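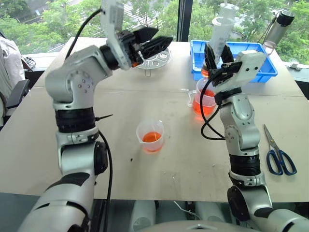

Figure 3. Round clear plastic tray set near the far edge of a light beige tabletop.

4.2 Where things get put down

The signs in shared workrooms have a good deal to say about tables. They say to clear them, wipe them and leave them as you found them, which assumes that you found them in some condition worth leaving. Our survey asked people what they did in practice. We mailed 4000 forms to members of shared workrooms in Cukton and Nidport and got 3000 back, a return rate we credit to the stamped envelope and to a widespread wish to complain about other people's mugs.

The far edge of the table (Figure 3) came up again and again in the written answers. Respondents treated it as a kind of storage that did not count as storage. An item at the near edge was "in the way," an item in the middle was "being used," and an item at the far edge was "fine there." One person in Nidport reported that a stapler had been fine there for 15 months.

Bashir's earlier study of the Mendby reading rooms called this zone the back shelf, even though it is not at the back of anything if you sit on the other side. We keep the term. When two people face each other, each one's back shelf is the other's elbow room, and most of the disputes described to us began in this way. In Cukton, 38 respondents said they had moved a stranger's belongings in the past week. Far fewer could remember having their own moved, so either the belongings of a small group travel a great deal or memory is kinder to the mover.

Trays complicate matters. Respondents were more willing to move a tray than the loose items it held, apparently because moving a tray feels like tidying and moving someone's keys feels like theft. Ó Dálaigh's rule of thumb, that a container turns clutter into furniture, fits our answers fairly well for the first few days. After that the tray is clutter too, and we return to its decline in Section 4.3.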